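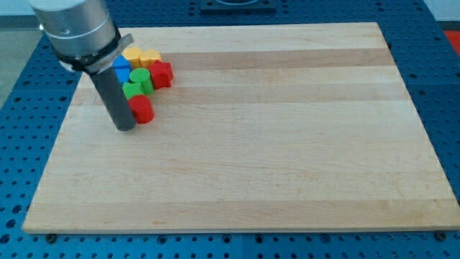

Sorting by Attribute: Handout 4
Instructor: Liudmyla Zakharchenko
Lab sections: Damián Cortés

An attribute is any property you can use to split a set of objects. For small wooden blocks we use two, color and shape.

Color: red, yellow, green, blue.
Shape: flat-sided or cylinder. Blocks with beveled edges go with the flat-sided ones.

Two blocks can match on one attribute and differ on the other. A green cylinder and a green block with corners are the same color. A green cylinder and a red cylinder are the same shape. Write down which attribute you are using before you start a sort.

Terms
Group: blocks that share a value.
Cluster: blocks that are close together on the board, whatever their values.

A cluster can hold several groups. Students mix these up on the quiz every term.

Exercise
Work in pairs with one Ziltotwood set. Push the blocks together on the board. List the groups by color, then by shape. Do not move anything until both lists are done.

Reading: Maksymiv, chapter 6, to the end of the section on mixed sets. Lists are due Mar 15, 2026.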